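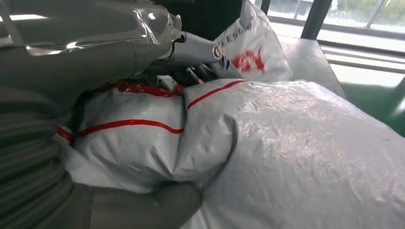

Keisha Obi reckons teaching a robot is a lot like teaching your little brother to tie his shoes: you can explain it all morning, but sooner or later you have to take hold of the laces. We love that!

So how do you show a robot a job? One way is by hand. A person gently holds the robot's arm and moves it along the path it should take, and the robot remembers how each joint bent.

The other way is by remote control. A person moves their own arms and fingers, or a set of controls, and the robot copies them (a bit like a giant puppet with motors instead of strings!). While it copies, it keeps a diary of every move, plus what its cameras saw at the time.

Mailing bags make a brilliant lesson. They're soft and crinkly, and they never fold the same way twice. Red stripes can bend right around a bulge. A box keeps its shape, but a bag squishes wherever you press it, so the robot needs lots of turns.

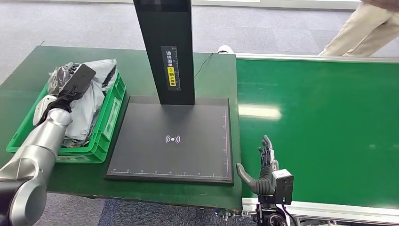 Dravel Junior Robotics Club | Explainers

Near the crate of bags is a scanner with a flat black plate. Its sign is in Chinese, and it says to put the shipping label facing up. You'd know what to do if a bag was upside down, wouldn't you? A robot has to be shown that too.

Will one turn be enough? Not even close! A learner might need 15 demonstrations for something easy and 999 for something tricky. Then a computer program looks for the patterns they share.

Try it at home: blindfold a friend, put a scrunched-up bag in front of them and guide their hand to pick it up. Then try again using only words. Which was harder?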